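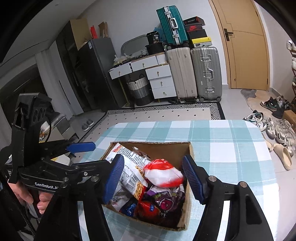
March, 11:40 p.m.
Posted by Jade Sawatzky
Filed under: Diary, Choir Life, Rambling

My voice is gone. I sound like a door. We had the long rehearsal tonight, the one where we sing the whole program top to bottom with no stopping, and of course we stopped constantly, mostly for the altos (me, it was me, I came in early on the Latin piece twice and then so late the second time around that Harpreet turned and looked at me over her glasses).

I do love the long one though! Everybody shows up hungry from work and a little cranky and by the second half something loosens up and the sound gets big. Snacks help. I had three packages of something before we even warmed up and then had to sing with crumbs in my throat, which Harpreet Bélanger has been warning us against for as long as I've been in this choir.

So, the concert. We're in the old hall at Stikthorpe again, which I was hoping for, because the church last year had that echo where you'd cut off a note and it would just keep hanging around up there. The hall has 111 seats and we've sold 95, and Mom still hasn't bought hers because she thinks I can get her in free. I can't, Mom. I've told you this.

The big drama is the solo in the lullaby. Clifford Desjardins was supposed to have it, and he's been sick since last weekend, and tonight the other Clifford (Chisholm, second row, big scarf) filled in. And oh boy. I had no idea! He's been standing behind me for two years mumbling along and then he opens his mouth and it's this warm, easy sound, like he was just talking to somebody across a kitchen. I got goosebumps and missed my own entrance. Now everyone is being very careful and polite about who sings it at the concert. I like Clifford D. a lot and he practiced so hard. I'm glad it isn't up to me.

Amrit drove me home and we sat in the car outside my place for 30 minutes with the heat running, talking about whether I should try out for the spring group. It's only eight singers, so you can't hide. I hide a lot. I'm good at it, I can lean toward whoever's next to me and steal the note right out of their mouth. Amrit Gagnon says that's called listening and that's the whole job. I said it was called cheating. We went back and forth on this and then we got onto his sister's wedding and the band she wants, and then his gas light came on so he had to go.

I think I might do it. I'd need a song. Something short and low where nothing scary happens in the middle. I was humming the lullaby on the stairs but that would be weird now, with the whole Clifford situation.

Kong was asleep on my folder when I came in and there is cat hair all through the Latin piece. He didn't even lift his head. I gave him his dinner late and he ate it like I'd been gone a month, then went straight back to the folder, so I guess I'm not practicing tonight.

Tea with honey, then bed. I need to find my black shoes before the dress rehearsal, and hem the skirt, and call Mom about the ticket.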